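About Wotedel

Hello, and thank you for finding your way to this page. Most people who land here want the answer to one question, and it is usually some version of "can a robot do my washing up yet?" The short reply is no, or at least none that we would be willing to put our name to. The longer reply is what Wotedel was set up to work on, so make a cup of tea and we'll tell you a bit about ourselves.

Wotedel is a small company that teaches machines to do the dull little jobs that fill up a day at home or on a workshop bench. Opening things, closing things, putting things in the right place, sorting one sort of small part from another. We are 19 people at the moment, a mixture of engineers, former shop-floor workers, one retired primary school teacher and a couple of students who came for a summer and have so far shown no sign of leaving, which suits us very well.

How we started

Our founder, Rawiri Costigan, spent the first part of his working life in a factory that packed fixings for the furniture trade. You know the little bags of screws and dowels that come with a flat-pack wardrobe, the ones where you always worry there will be one short? Rawiri packed those, then he supervised the people who packed those, and then he was asked to look at whether a machine could pack those. He bought in a very good robot arm and it was splendid at the bit where the bag moved from one place to another. What it could not do was open the storage box the screws lived in. Somebody had to stand next to it and lift the lid.

He still tells that story to every new starter, usually more than once, and it has shaped a good deal of what we do. The lifting and carrying had been solved for years. The lid had not.

What we think machines can do now

We try to be fair about this, as there is a lot of excitement about and some of it is deserved. A machine on a shop floor can pick up the same part from the same tray all day and will not get a sore back. It can stack, it can weigh, it can put a label on straight. Ask it to do a thing it has been shown many times, with the light and the table just so, and it will often do it nicely.

At home it is another matter. Kitchens are full of clutter and drawers that stick, and no two are laid out alike. Clear plastic is a particular headache, because a camera tends to see whatever is behind it, and thin lids need a lighter touch than most grippers have. A four-year-old can open a box of beads without thinking (and spill them without thinking too, as our retired teacher likes to point out). We have not yet got a machine that we would trust with the beads.

So when a customer asks us whether they should wait for a robot or carry on hiring, we tell them which parts of the job we think are ready and which are not, even when it costs us the order. It has cost us a few, and one or two of those people have come back to us later on with a different job.

How we work

Our method is a plain one. A person does the chore by hand, holding a pair of grippers much like the ones a robot would have, and we record how they went about it. Then they do it again, and again after that. A chore is not passed on to our training team until we have 2000 good goes at it, and a go is only good if the person would have been happy with the result in their own home. Our latest chore list starts with compartment boxes, the kind used for beads, fishing tackle and odd screws, and moves on to jar lids, pegs and folded tea towels.

People are often surprised that we use human hands for so much of this. We have found that hands know things their owners can't put into words. Ask somebody how they open a hinged lid and they will say "well, you just open it". Watch them properly and you find they steady the base with one hand, feel for the tab with the other, and let go a touch early so that the lid drops by itself. All of that has to get into the machine somehow, and writing it down as rules never got us very far.

We keep our recordings in a system we built ourselves called Skilum. It has 1822 separate sessions in it as we write this, each one checked by a person before it is used. Grulateo is the name of our bench machine, the one that tries to put all this learning to use, and you will find it in our Pomare workshop, where it spends its days having a go at whatever is next on the list. It is better at some things than others. It is good with pegs. It folds a tea towel in a way that my grandmother would have quietly done again after you had left the room.

Who we work with

Our customers are mostly small firms: parts suppliers, repair shops, a craft wholesaler, two care homes who are interested in help with the laundry. Last August we opened the workshop to the public for the first time and 758 of you came through the door, which was a great deal more than we had biscuits for. We hope to do it again. School groups are welcome all year if you write to us first, and children are very much encouraged to try the chores for themselves using the hand-held grippers. They tend to be quicker at it than we are.

Working here

We are always pleased to hear from people who are good with their hands. You don't need a degree or any background in computing to join the recording team. Some of our best people came from sewing, catering and watch repair. You do need patience, as opening a box for the hundredth time calls for the same care as the first – and we do stop for tea at half past ten.

A look at the bench 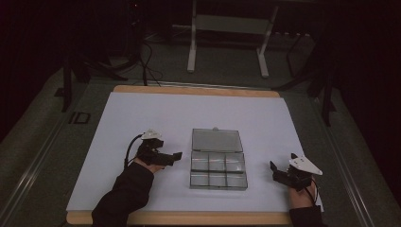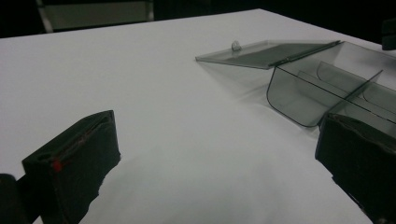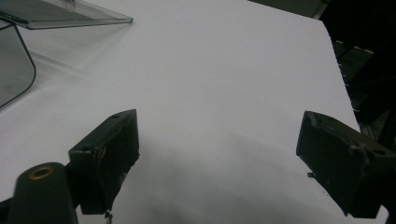
Recording work with the hand-held grippers. The six-compartment box is in the first picture, with its lid open.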